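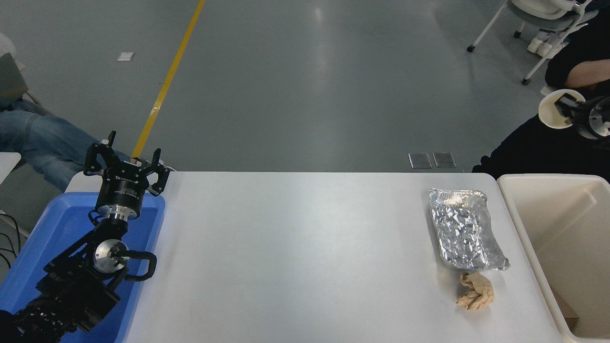
Every few months somebody tells me that planning is solved. The model looks at the table, the model decides, the arm goes. I have spent most of the winter reading logs from our two-arm cleanup task at Odstead, and I don't believe a word of it.

Take the number we put on slides. We ran 1,496 attempts on the new policy and called most of them good. I went back through the rest by hand, and 317 of the failures had the same cause: the policy committed to a grasp on a stale estimate of where the object was, and nothing downstream was allowed to object. The old Skameo planner, ugly as it is, would have refused and asked for a fresh look. We took that check out in May to save 60 milliseconds a cycle. I signed off on it, so I'm not throwing stones.

What bothers me is how we talk about these failures. "The perception was off." Well, perception is always off. Foil throws highlights that move when the arm moves, and a crumpled cloth has no shape you can write down. A paper cup is about the friendliest thing on the table, and it still gives a gripper plenty of chances to be wrong about a rim.
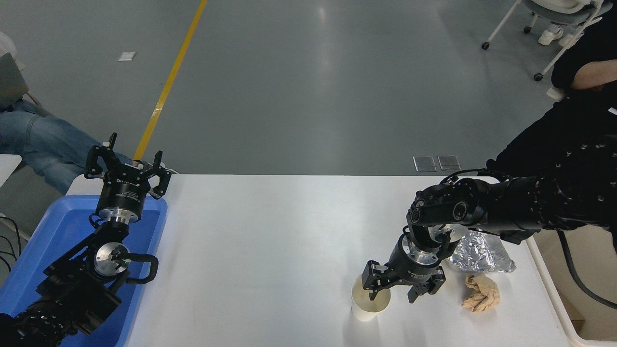
Kazemi read a draft of this and wrote back that I was nostalgic, that hand-written checks stop scaling at 10 objects, and that a policy with enough data will learn to hesitate without being told. Maybe. I would like to see the hesitation before I delete the code that does it for me. So far the learned version hesitates in the wrong places. It dithers over a clear reach and then goes straight into a bad one.

The tooling makes this worse. Drovdale, our replay viewer, shows what the policy did and has no view at all of what it believed. You can scrub through a failed grasp all afternoon and never find out which pose estimate it was using, or how old that estimate was. I added the timestamp to our logs myself, in an ugly patch that still hasn't been merged.

So I want the check back, 60 milliseconds and all. I also want the age of the estimate on screen in the viewer, in large type, next to the success rate. If the new planner is as good as the slides say, neither one will cost us much.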